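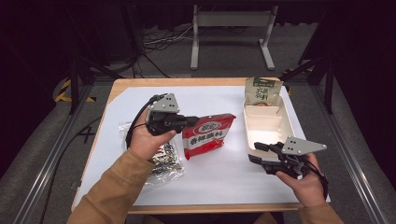 Section 4: Setting up the work surface and recording a first task

4.1 Before you start

This section applies to the Drasico two-hand kit with Tollis hand grippers. Complete Section 3 (power, cabling and pairing) first. Both grippers should show a steady green status light.

You will need:
a table with clear floor space on all sides
one sheet of matte white paper
a divided tray
packaged items for the task

4.2 Preparing the table

1. Lay the paper flat and smooth out any folds. Tape the corners underneath if the sheet lifts.
2. Place the tray to one side, within reach of the gripper on that side.
3. Place loose items near the middle of the paper. Leave a gap of at least 20 mm between items for the first recordings.
4. Check that no item overhangs the edge of the table.

Note: Glossy film packaging can throw reflections into the head camera. If the preview shows white patches on an item, dim the overhead light or turn the item slightly. Do not change the exposure setting between recordings in the same set.

4.3 Holding the grippers

1. Pick up the gripper marked L with your left hand and the gripper marked R with your right.
2. Wrap your fingers around the grip below the body. Keep them clear of the jaws.
3. Let each cable hang to the outside of the wrist. It must not cross the paper.
4. Open and close both grippers fully three times. The jaw reading in the Marar software should return to zero each time.

Caution: Do not lift or carry a gripper by its mounting plate. The plate is aligned at the factory and a small shift will spoil the tracking. If a plate screw has worked loose, stop and follow Section 7.2.

Caution: Keep cables on the floor away from your feet. Route them under the rails where possible.

4.4 Recording

1. In Marar, select New Task and enter a short name, for example "bags to tray".
2. Hold both grippers over the paper with the jaws pointing inward. Wait for the tone.
3. Pick up one item, move it into a tray compartment and release it.
4. Return to the start position and hold still until the second tone sounds.
5. Put the item back in a different spot and repeat.

Soft bags should be gripped across the body of the bag. Gripping a sealed edge is allowed, but heavier bags tend to swing and may catch on the divider.

A set holds up to 200 recordings. Marar splits longer sessions into a new set automatically. The internal drive holds almost 2,000 recordings at the default colour and frame rate settings.

4.5 If something goes wrong

No tone at the start position: one gripper is out of the camera's view. Lower your hands toward the paper.

Jaw reading drifts: re-zero with the jaws closed and empty.

Message 1542 (plate not found): a sleeve or cable is covering the mounting plate. Roll the sleeve back and try again.

For alignment service, contact Burnier, attention Ville Niskanen. Include the serial numbers of both grippers.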